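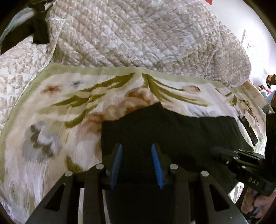
Suqin Lei writes that her comforter comes out of the dryer with hard lumps in the corners, and asks whether the fill is ruined or only damp.

In most cases it is damp. Clumped fill that feels cool or heavy should go back in on low heat, after the clumps are pulled apart by hand through the shell. Fill that stays lumpy when fully dry has matted, and further drying will not change it.

6 April 2023
By the Clornorov Care Desk
Reading time: 4 min
Search help topics Go

Bulky Bedding: Washing, Drying and Storage

Can a comforter be washed in a home machine?

Read the care label first. If it allows machine washing, put the dry comforter in the drum without pushing it down. It should leave about a third of the space free. A comforter that has to be packed in will not rinse properly, and the machine may stop with a balance error during the spin. Use a larger machine at a laundromat in that case. Front loaders and top loaders without a center post are both suitable. A center post can twist the shell and pull the quilting stitches.

What size of comforter do you accept for cleaning?

Any piece up to 84 inches on its shorter side can be dropped off at the Clornorov counter. Larger pieces are accepted at the Stestell depot only, where the drums are bigger. Measure with the piece laid flat.

Which detergent should be used?

A liquid detergent, at half the amount printed for a full load. Powder can lodge in the quilting and leave stiff patches. We use Neneo liquid for synthetic fill and a separate down wash for feathers. Fabric softener is not recommended for either. It coats the fibers and reduces loft.

How many rinses are needed?

Two. Press a section of the comforter after the second rinse. If suds appear, run another one.

How long does drying take?

Allow around 90 minutes on low heat for a synthetic comforter. Down takes longer, often twice that. Stop the dryer every half hour, take the piece out, shake it, and put it back with the other side facing out. High heat shortens the cycle but can melt polyester fill or scorch a cotton shell -- neither can be repaired.

Can it be dried on a line?

Synthetic fill, yes, over two parallel lines so that the weight is shared. Down should be finished in a dryer. Line drying alone is too slow, and the fill may develop an odor before the center is dry.

Are plush blankets washed the same way?

No. Plush and other pile fabrics should be washed alone in cold water on a gentle cycle, then dried on the lowest setting or on air only. Heat can fuse the tips of a polyester pile, and the surface then feels rough. Brush the pile in one direction with a soft brush while it is slightly damp. Do not iron it.

Will a dark blanket stain a light comforter?

It can, mainly when new. Wet a white cloth, press it on a hidden area for a minute, and check for color. If any transfers, wash the blanket separately until the test comes back clean.

How often should bedding of this type be cleaned?

A comforter used with a cover needs washing once or twice a year. Without a cover, every two to three months. Blankets that touch the skin should be washed monthly.

How should it be stored?

Dry, in a cotton bag, on a shelf. Keep room humidity below 60 percent. Vacuum bags are acceptable for synthetic fill over a single season, but long compression reduces loft -- for down we advise against them. The Tomić storage bag sold at the counter is unlined cotton and can be machine washed.

Do you replace flattened fill?

Not at present. The refill service was withdrawn in February. Orders received before then will be completed at the Stestell depot, and customers will be contacted when their pieces are ready to collect.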